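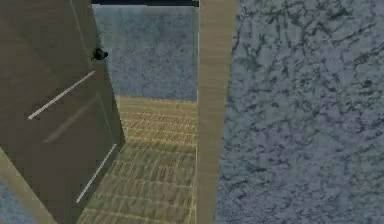
Door-opening planner from Farnthorpe gets a big rewrite

The small software team at Farnthorpe has put out a new version of Fiore, its motion planner for home robots, and it's a fun one. The release landed in May, and the headline feature is that a robot can now change its mind halfway through opening a door or a drawer.

Older versions of Fiore worked out the whole motion first and then played it back. If the hinge was in a slightly different spot than the planner thought, the arm kept pushing along the wrong curve until a safety limit kicked in. The new version makes a first guess at how the door swings, starts to move, and keeps fixing that guess from what the arm feels on the way. Dariusz Kaczmarczyk, who leads the project, says the idea had been on the whiteboard for 14 months before the team found a way to run it fast enough.

"We kept getting beautiful plans that showed up too late," he said. "Now the plan is a bit rougher, but it's there when the arm needs it, and the next one is already on its way."

All of the tuning is done in simulation, in a set of 16 virtual rooms the team calls Windgate. The rooms have doors, cabinets and drawers, and the software shuffles hinge positions, handle heights and friction between runs. A full overnight batch is 2,000 attempts, and every failed one is saved so that somebody can replay it in the morning with the planner's guesses switched on. (Kaczmarczyk admits to starting his day with these before coffee.)
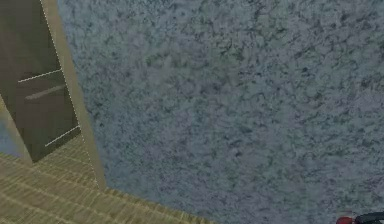
A cabinet and drawer front in simulation, with part of the robot's gripper at lower right.

Drawers turned out to be harder than the team expected. A door gives the planner a nice wide arc to learn from, while a drawer that sticks for the first inch can look a lot like a door that opens the wrong way. The fix was to let Fiore hold both ideas at once and drop the weaker one as soon as the handle has moved far enough to tell them apart. It's a simple trick and it works wonderfully in the replays.

The release also comes with Lulus, a log viewer that used to be an in-house tool. It lines up the joint readings, the contact forces and the planner's current best guess on a single timeline, and you can drag back to the moment where things went wrong. Anyone who has scrolled through raw logs at 11 p.m. will be very happy to see it.

Next on the list are sliding doors and double doors, along with a smaller batch mode of 1,000 attempts for people working on a single desktop machine. The update notes cover how to bring over settings from the old version, and saved rooms will load without changes.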